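## Review: Tundar gripper cell simulator, print handling pack

We pack art prints at Prulmont, 400 a shift, and used Tundar to plan the move to a gripper.
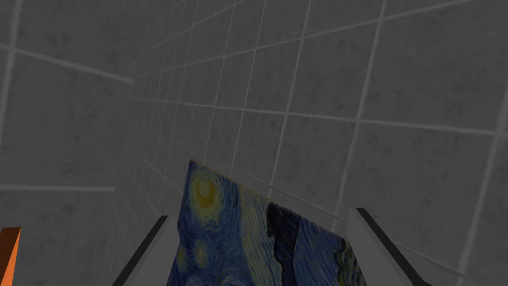
*"The Starry Night" print between the fingers, simulated view.*

Setup took four days. Shalini Chaturvedi, our lead packer, set the grip rules herself, and her job is now half planning – with a pay grade to match. Hand packers keep the framed orders.
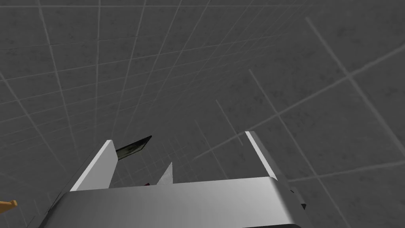
The finger spacing menu is clumsy and needs a save button. I'd still buy it again.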